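Ovwood is a lake town and small ski resort in the Demska hills, 626 m above sea level. It grew up around a ferry landing and now lives mostly on visitors, who come for the snow in winter and for walking in summer.

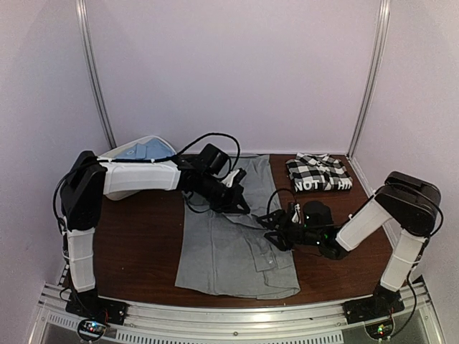
When is the best time to visit?
January and February have the most reliable snow. The hiking trails are clear by June.

Getting there
The nearest railroad station is Wonitz, nine miles to the south. Buses meet the morning and evening trains – the midday bus runs only in ski season.

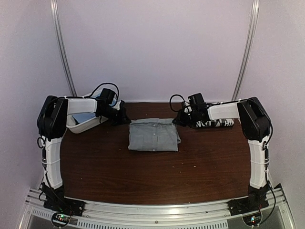
Drivers use the Henao road, which has two short tunnels and is sometimes closed after heavy snow.

Where to stay
The town has 700 guest beds, most of them in family-run inns near the landing. Rooms facing the lake cost more and fill up early. 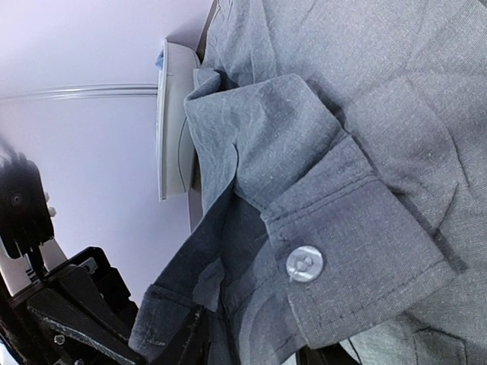 History
The first ski lift was built by Tirta Saragih, an innkeeper, on pasture above the church. Saodah Goh later mapped the summer trails, and her route numbers are still painted on the marker posts.

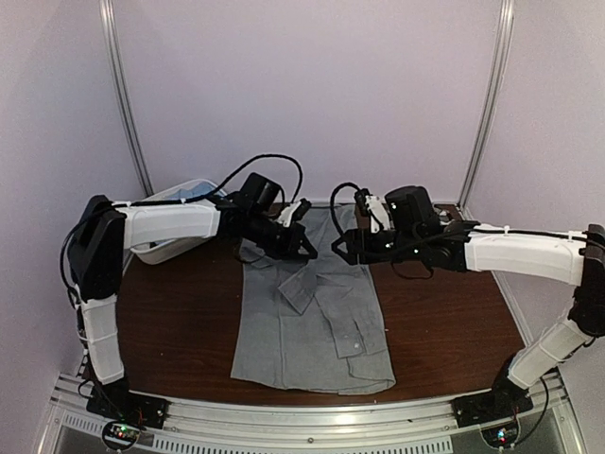

The old lift was taken down when the present chairlift opened. Its lower station is now the tourist office, open from 9 a.m. in winter.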